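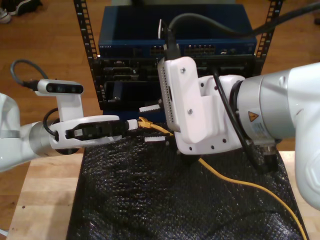
From: Sérgio Correia
To: cabling list
Subject: Re: patch lead lengths, small rack

Filipa Azevedo wrote:
> Anoma has asked for 2 m leads throughout at Trenbridge. Is there
> any objection? Also, do we keep yellow for the uplinks, and who
> is labelling?

No objection for the uplinks. For anything that stays within the rack, 2 m is too long and the slack will end up in front of the vents. Please order short ones from Brisora, part 326 in their list, and keep the yellow.

Port allocation should follow the Ivberg sheet, left block first. The Netgear at the top of the rack has its two blocks side by side, with a separate pair of ports to the right of them. I would keep that pair for the uplinks and leave it out of the general numbering.
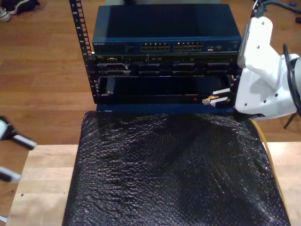 Labels go on both ends of each lead, 18 mm back from the boot. Rack positions should be quoted by the numbers printed beside the holes in the rail, and the open bay under the black unit is to be entered on the sheet as spare. Javiera has the label printer until December.

Test results to Gonçalo, one file per lead, please. The last batch came as a single file of 84 pages.

Sérgio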